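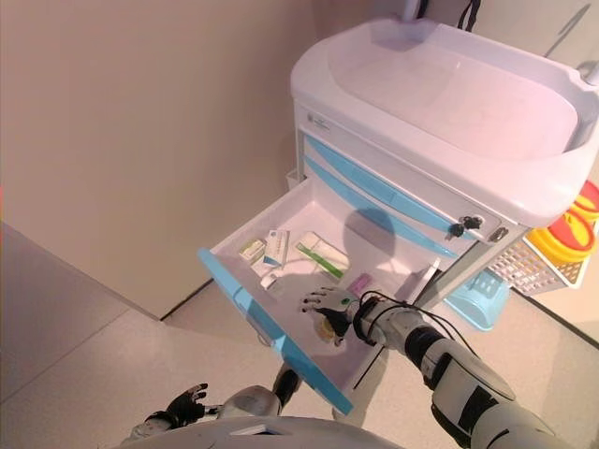

I have been teleoperating for Neltalach since May and I still get asked at family dinners what I do all day, so fine, let me try to write it down. I put on the headset, I put on the gloves, and I pick things up out of a drawer. Then I do it again. Every pass gets saved as one example, and the examples go to Kenza Alaoui and her training setup, which chews on them overnight and gives us back a policy that is (so far) a bit worse at drawers than a sleepy toddler. This month it's the medical cart, the one with the light blue trim and the key sitting in the lock, and we are doing "retrieve one item from an open drawer." I've got the right hand down over a small round yellow thing with the fingers spread, and the left hand is parked out of the way with the elbow bent. Remember that hovering pose, I have a lot to say about it!

So, hovering. When I started, I hovered constantly. You're looking through the robot's eyes, the depth feels slightly off, and you want to be sure, so you hang there over the item for a second, two seconds, wiggling your fingers. It feels careful. Kenza trained on my first big batch and the robot learned to hover beautifully. It would go to the drawer, hang there over a box, and never come down. She played me the rollouts and I laughed until I had to take the headset off and then I felt kind of sick about it, because that was my week.

What we do now is commit. Iestyn Prothero (he sits at the next station and is annoyingly smooth at this) told me to decide which item and which fingers before the arm moves at all, and then go down in one motion. If I miss, I don't reset. I back up a little and try again, and we keep that recording with a "recovery" tag. I used to throw those out because they're ugly. Kenza wants them. A policy that has only ever watched clean grasps has no clue what to do when a box slides away from it, and boxes slide away from it all the time.

The flat boxes are the worst, by the way. Anything lying flat on the bottom of the drawer gives you almost no edge to get a finger under, and these fingers are thicker than mine. My trick is to push the box up against the drawer wall until it tips and then pinch it. Iestyn's trick is to drag it with one finger and catch it with the thumb. We argued about whether we should both do it the same way, and the answer from Kenza was yes, please, pick one, at least for this round. Mixed strategies confused the small model badly. We went with mine :) – I have not been gracious about it.

The other thing that eats time is the shuffle. Between passes somebody has to move the stuff in the drawer, and people are terrible at random. Left to myself I put the little white packet in the same front corner every single time. Branwen Beddoe wrote us a script that spits out a layout, and you follow it even when it looks dumb, like three boxes jammed together on one side and everything else open. Those dumb layouts are where the policy falls apart, so I guess she knows what she's doing.

Lighting is on my wish list. The robot's own head throws a shadow on the back wall of the drawer when it leans in, and it moves when the head moves. I'd like a batch with the lamp on the other side so we can find out if the model cares. Kenza says it probably does, and also that I can't have the lamp until the current target is done.

The target is 200 good examples for this drawer. We're at 151. On a good day I can do 40 before my shoulders complain, and on a bad day the gloves lose calibration and I spend the morning making fists at a screen. Today was a glove day, obviously, or I wouldn't be blogging.

A couple of you asked last time if you need experience to get into this. I didn't have any! I'd worked in a pharmacy stockroom, and I suspect that helped more than the video games did. Patience with small boxes carries over pretty well. If you want to know about the pay or the hours, ask in the comments and I'll say what I'm allowed to say.

Next up is closing the drawer afterward, with the left arm. Iestyn has already tried it a few times and got the hand wedged between the handle and the tray, so I'm letting him go first.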